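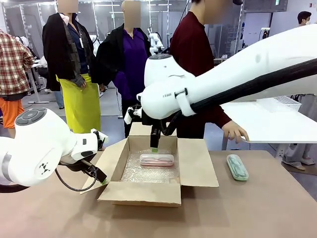 포장 자재 > 상자·완충재 > 소형 케이스용

Fusa 앗사이드(Atside) 골판지 상자 + 투명 에어캡

'던져도 안 깨진다'는 문구는 이 페이지에 쓰지 않습니다. 그런 상자는 아직 못 봤습니다. 앗사이드는 평범한 갈색 골판지 상자에 에어캡을 더한 구성이고, 값은 11매 묶음 기준으로 매겼습니다. 낱장으로 사면 손해입니다.

품번 474
에어캡 폭 300mm
테이프 별매

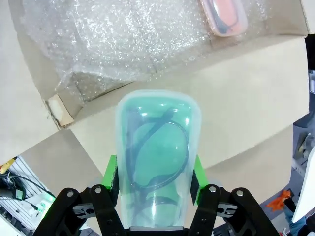

에어캡은 많이 넣을수록 안전하다고들 하는데, 저희는 그 말을 다 믿지 않습니다. 뚜껑이 불룩해질 만큼 채우면 테이프가 먼저 들뜹니다. 바닥에 한 겹, 위에 한 겹이면 대개 충분합니다. 모서리가 둥근 반투명 케이스는 세워 넣기보다 눕히는 편이 낫고, 안이 뿌옇게 비치는 재질은 긁힌 자국도 눈에 띄니 케이스끼리 닿지 않게 사이를 띄우세요. '친환경' 표시는 근거 서류가 없어 뺐습니다.
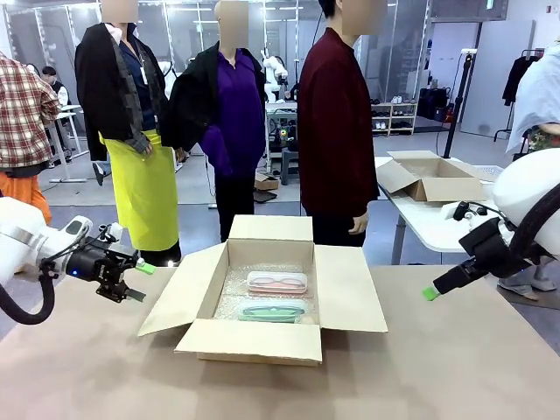 에어캡만 따로 살 수 있나요?
롤 단위로 팝니다. 최소 주문은 4롤이고, 상자와 함께 주문하면 한 번에 발송합니다.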